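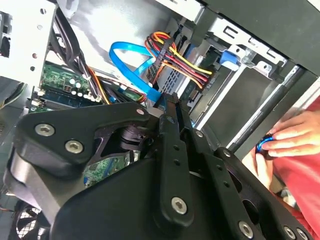 The gripper working inside an open desktop tower at Mavbridge.

Seven seconds after the reset

A minor hand injury at a computer refurbishing workshop has exposed a gap between stopping a robot arm and stopping what is on the end of it

The accident report from Mavbridge runs to two pages, and most of the second is a drawing of a thumb. The injury was a bruised nail and a shallow cut. Kristine Bautista was back at the bench the next morning with a plaster on. The machine that hurt her stayed switched off for 34 days.

Mavbridge takes in used office computers, tests them, swaps out what has failed and sends them on. In September it began trying out a robot cell supplied by Gresteck, a small integrator that had until then mostly worked on packing lines. The cell was meant to take over the dullest part of the job, which is lifting parts in and out of desktop towers. A person stays close by to hand over parts and to sort out whatever the machine can't manage.

There is a good deal it can't manage. A desktop tower is a bad place for a robot to work. The openings are narrow, the sheet metal has edges, and cables never lie the same way twice. A data cable that was tucked behind the drive cage in one machine stands up in a loop in the next. A camera can find a memory slot reliably enough. A loop of cable that moves when it is touched is much harder, and the fingers of a gripper are full of gaps for it to slide into.

On the afternoon of the accident, a cable slid into one of them. The arm was on its way up out of a chassis when the cable went tight. The arm's controller felt the extra load and made a protective stop, exactly as it should. The screen showed a fault. Bautista looked in, saw the cable caught at a finger joint, and did what the work instruction told her to do. She pressed the stop button, freed the cable by hand, released the button and pressed reset.

Seven seconds later the gripper opened to its full width. The cable had slipped back towards the joint and she had reached in again to hold it clear. Her thumb was between the outside of the finger and the wall of the drive cage.

The arm itself had not moved at all. That held up the investigation for the first few days, when everyone was looking at the arm's log. The log was clean. It recorded the protective stop, the button, the reset, and then nothing until the button was pressed a second time.

Akihiko Yokoyama, who was asked by Mavbridge to look into it, found the answer in the wiring. The stop button cut power to the arm's motors and to the gripper together. The reset gave power back to both. The arm then waited for a separate start command. The gripper did not. Like many electric grippers, this one loses track of its finger position when the power goes, and the first thing it does on waking is find it again by driving the fingers out to the end of their travel. The delay was the time its small controller needed to start up.

None of this was hidden. The homing movement was in the gripper's manual, and Gresteck's engineers had seen it many times on their own floor. There it happened in open air, with no metal on either side of the fingers. The risk assessment listed crushing between the fingers as they close, and the grip force had been turned down for that reason. It had no line for crushing outside the fingers as they open. The force limit didn't help either, as it applied only to commanded grips. Homing ran at the factory setting, three times higher.

Yokoyama repeated the sequence 20 times with a force gauge in place of a thumb. The fingers opened on every one of them. On four runs the gauge was pinned hard enough that it could not be pulled out by hand, and the only way to free it was to cut the power and push the finger back.

That last point worried him more than the first. The written instruction for a trapped hand was to press the stop button. Pressing it did remove the power, but the finger linkage holds its position when unpowered, so the pressure stayed on. Bautista got her thumb out by twisting it, which is where the cut came from.
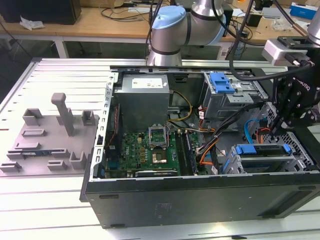
Nestor Samonte remembers that the first suggestion was a fence, and that he argued against it. With a fence, he says, somebody still has to open the gate and reach in when a cable snags, and they would be reaching into the same gap with the same gripper about to wake up. He wanted the snag dealt with and the gripper kept asleep while a hand was in the case.

What Gresteck fitted in the end follows that line. Gripper power now sits on its own safety relay, apart from the arm's. After any stop, reset brings back the arm's controller only. The gripper stays dead until the operator steps back to a second button, placed far enough from the table that it can't be pressed by someone with a hand in a computer. Before the fingers may home, the arm has to be raised clear of the chassis, at low speed and with the button held down.

There was some discussion about how clear is clear. Gresteck proposed a fixed height above the table, which would have been simple to program. Mavbridge pointed out that towers differ in depth, and that some have a drive cage which swings up. The height is now set from the tallest case on the list, plus 60 millimetres.

The work instruction was rewritten as well. It now has a section on freeing a trapped hand, with the position of the manual release on the gripper marked in yellow paint on the part itself. The old version had covered snagged cables in a single sentence.

The changes cost time. A snag that used to take under a minute to clear now takes closer to three, and there are still several on a bad day. Gresteck is testing a smooth sleeve over the finger joints to keep cables out. The first one tore on a bracket within a shift. A second, made of a tougher material, has lasted longer but makes the fingers thicker, and they no longer fit beside the memory slots on the smallest towers.

Bautista has gone back to working at the cell. She asked for one more change, a lamp that shows when the gripper has power, and it was fitted to the wrist in the same week.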